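3.2 Storage of folding hood fabric

Coated hood cloth from classic open cars was examined after winter lay-up in unheated garages. The hoods had been stored either folded behind the seats or raised and latched. Samples were cut from the rear quarter and from the fold line, and each was mounted on the Tenex flex rig at the Kurkmont workshop. The rig bends the cloth through a fixed angle and back again, and was stopped every 500 cycles for inspection under a hand lens. Testing ended at 2,000 cycles or at the first crack through the coating, whichever came sooner. Before mounting, each sample was held for 96 hours at constant humidity, following Marar's earlier procedure for seat vinyl.
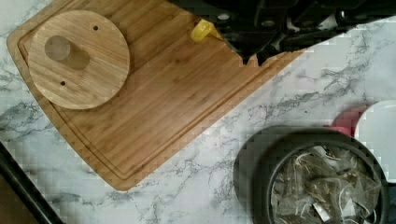 Figure 2. Round bamboo disc on a bamboo cutting board with a perimeter groove, on a marble worktop.

Cracking began at the fold line in all the hoods that had been stored down. The cracks ran parallel to the crease and were deepest where the cloth had been pressed against the hood frame. Hoods stored raised showed only surface dulling at the end of the test. The Birhane dressing, applied to half of the samples in each group, delayed the first crack but did not alter its position. Wood trim from the same cars is treated separately in Section 4, where the direction of the grain has to be recorded before any measurement of swelling; fine, straight grain of the kind visible on the board in Figure 2 is simple to record by eye, while burr veneer is not. No trim was fitted to the rig.

Two of the cars, both kept at Nedirgate, had replacement hoods of unknown age. Their results are listed in the appendix and were left out of the comparison. The stitching was assessed by P. Long on a separate set of offcuts taken in September, using the same lens and the same lighting.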